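Gesov busca corresponsales y editores para su mesa de conflictos y política internacional

Convocatoria abierta hasta el 20 de junio de 2020

Gesov es una agencia de noticias en español que cubre crisis políticas, protestas y procesos electorales. Trabajamos para diarios regionales, radios y portales que no tienen corresponsales propios. La redacción central está en Clerkport y el resto del equipo trabaja a distancia.

Abrimos tres puestos: dos de corresponsal y uno de editor o editora de cierre. El contrato empieza en diciembre, con un periodo de prueba de 60 días. Quien ya haya colaborado con la agencia puede presentarse en las mismas condiciones que los demás.
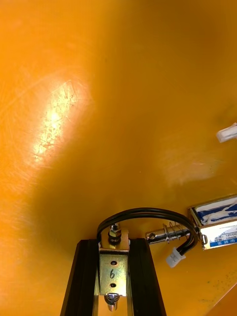

Los corresponsales envían una crónica diaria cuando hay actividad en su zona y una pieza semanal de contexto el resto del tiempo. Las cifras de víctimas y detenidos se atribuyen siempre a una fuente identificada, con la hora en que se dio el dato. Si dos fuentes no coinciden, se publican las dos. No pedimos exclusivas ni pagamos por ellas.

El puesto de cierre exige turnos de noche en semanas alternas. Incluye la edición de textos ajenos, la redacción de alertas breves y la decisión de retener una nota cuando falta una confirmación. Depende de Corinne Kapoor, jefa de la mesa internacional.

Requisitos para los tres puestos:

Español escrito sin necesidad de corrección.
Inglés leído y hablado. Se valora el árabe, el turco o el ruso.
Dos años de trabajo en una redacción o como colaborador habitual. Las prácticas cuentan por la mitad.
Disponibilidad para viajar (solo corresponsales), con pasaporte en vigor.

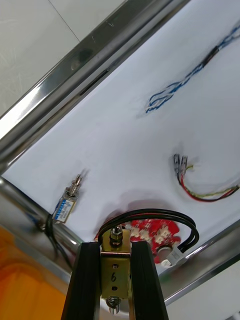
Panel blanco con marco de acero.

El salario de los corresponsales es de 2000 euros brutos al mes, más una dieta de 100 euros por día de desplazamiento. El seguro de viaje y el curso de seguridad en entornos hostiles corren a cargo de la agencia. El curso lo imparte Fesusness y es obligatorio antes de la primera salida, también para quienes hayan hecho otro similar. El puesto de cierre cobra el mismo salario base y un plus por cada turno de noche.

En la convocatoria anterior recibimos preguntas sobre la seguridad y sobre quién decide una retirada.

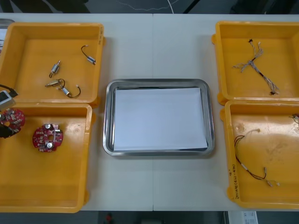 Iolo Beddoe contó en la reunión informativa que había pedido salir de una ciudad en pleno toque de queda y que la mesa lo autorizó en la misma llamada, sin pedirle una última crónica. Añadió que lo más pesado del trabajo son las esperas, y que conviene saberlo antes de firmar.

La norma sigue vigente - el corresponsal puede retirarse en cualquier momento y no tiene que justificarlo por escrito hasta su regreso. La mesa también puede ordenar la retirada, y en ese caso la orden no se discute sobre el terreno.

Para presentarse hay que enviar un currículum de dos páginas como máximo, tres textos publicados y una carta breve que indique la región de interés. No hace falta fotografía. Los textos pueden estar firmados con seudónimo si el medio confirma la autoría.
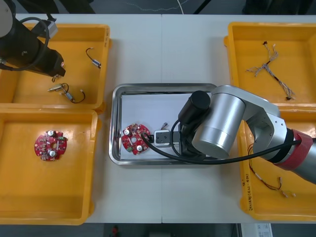 Tras la primera lectura citaremos a 20 personas para una prueba a distancia. Consiste en redactar una alerta y una crónica a partir de un mismo paquete de despachos, algunos contradictorios entre sí. La prueba se paga. Las entrevistas finales las harán Corinne Kapoor y Fatos Dumitrescu por videollamada.

Las candidaturas se envían a través del formulario de la página de empleo de Gesov, con la referencia "Mesa internacional" y el puesto elegido. Se puede optar a los dos perfiles, pero con una carta distinta para cada uno. Las dudas sobre el contrato las atiende Rhiannon Wogan en la centralita de Clerkport, en horario de mañana. Contestaremos a todas las candidaturas, también a las descartadas.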